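Chapter 7
Planning and Rehearsing a Two-Arm Build

Before You Begin

Readers should have completed the single-arm project in Chapter 6 and should be able to set joint limits, home each motor, and stop the controller by hand. The wiring exercises in Chapter 4 are also assumed. Those working in a shared shop should confirm with the person in charge that a bench may be kept in place between sessions, as an arm that is unbolted must be measured again.

In this chapter you will learn to:
choose a mounting position for each of two arms
record the room as a set of surfaces and heights
rehearse a reach in simulation before powering a motor
set a shared zone in which only one arm may move at a time

7.1 Why the Room Comes First

Many home builders start with the arm and consider the room afterward. The Rekthorpe shared workshop, whose course notes form the basis of this part of the book, teaches the reverse order. Its lead instructor, Roya Taheri, asks each group to hand in a floor sketch before any parts are drawn from stores. The sketch need not be handsome. It must show where the base plates will be bolted, which surfaces the grippers are expected to reach, and what stands in the way.

The chapter project uses the Perkar controller board introduced earlier and a pair of matching arms. Each arm has a working reach of up to 500 millimeters, measured from the shoulder joint to the fingertips. The base plates are set 227 millimeters apart. Builders who prefer the older Mägi brackets may use them, but should repeat the measurements in Table 7.2, as the shoulder then sits lower on the plate.

7.2 Building the Rehearsal Room

A rehearsal room is a model in which the arms can be moved without risk to people or property. Readers may use any simulator that accepts a standard arm file; the exercises were prepared with Clekix and checked by Kristaps Ķēniņš in April. Start with walls and floor, then add the large furniture - small objects can wait until the arms move correctly. Run each reach for 60 seconds at low speed and note every contact, including contact between the two arms.

Furniture in the model should stand at different heights and angles, so that a reach learned at one surface is also tested at another. A white dresser with three drawers may serve as one such surface, with the fingers of one gripper brought up level with its top and held open near the front corner, while the second arm points toward a wooden desk on the other side. Objects on the dresser, such as a square clock, then act as obstacles for the first arm, and a wide lampshade above the desk limits how high the second may rise. Record both limits in the project log before going on to Exercise 7.1.
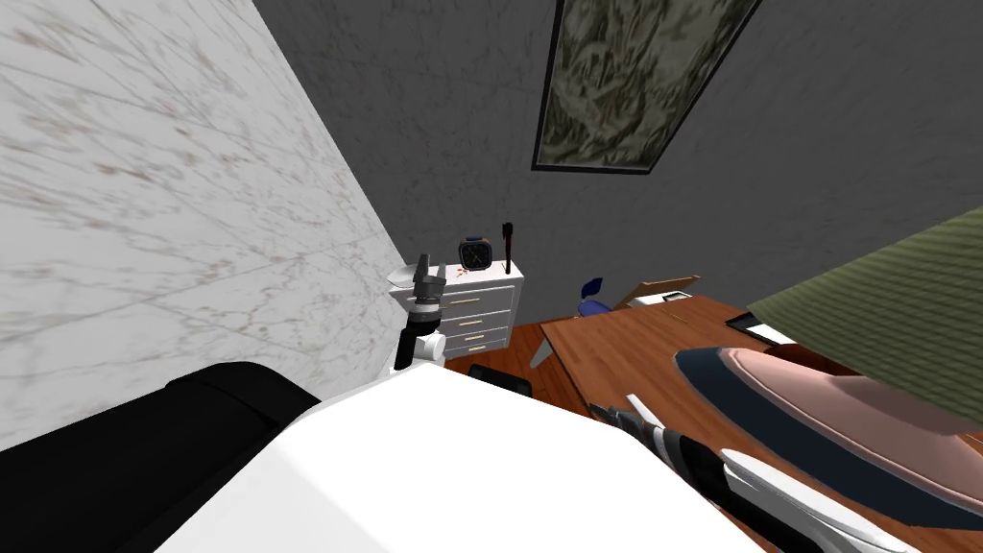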